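Wrist cameras and bare aluminum: the rules I work to
Posted 1/27/18 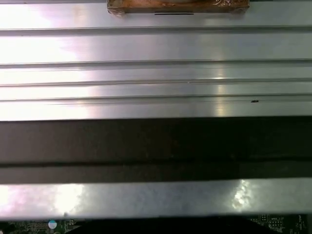

Wrist view of the grooved aluminum, left side washed out by glare.

Garnet Sutherland asked for my bench rules in writing after the Prukaditz cell failed its alignment check for the second time. They cover close work over reflective metal with a camera on the wrist.

1. Fix the exposure before teaching any point. Auto exposure will follow the glare, and the dark areas move with it. I set 8 ms and leave it there for the shift.

2. Do not use a highlight as a reference. The vertical streak to the right of center crosses several bands and looks like an edge to the line finder. A reflection shifts with the wrist. Grooves stay where they were cut.

3. Take at least two parallel edges per fit. With four grooves in view there is no excuse for one. I use the lower pair, which are closer together, and check the result against the edge of the plain bar.

4. Wipe, then inspect. There is a small dark speck between the lower two grooves, toward the right. It could be debris or a mark on the metal. Log it either way, and mask it if it survives the wipe.

5. Keep tape out of the search region. Wrinkled, shiny tape returns a different edge on every pass. Crop below it.

6. Treat a circuit board at the bottom of the view as a keep-out zone. Approach from the metal side, and limit speed to 20 mm/s within 500 mm of the board. Ataberk Kırmızıgül wants 700. I have no strong objection.

7. Save the raw image with the fit result. The Jerow software keeps only the overlay by default, and an overlay is useless in a dispute.

Rule 3 used to allow a single edge with a high score. I dropped that in July after nearly 20 bad fits on the Novetti fixture, all of which scored well.

Still open: whether a polarizer belongs in the rules or in the parts list.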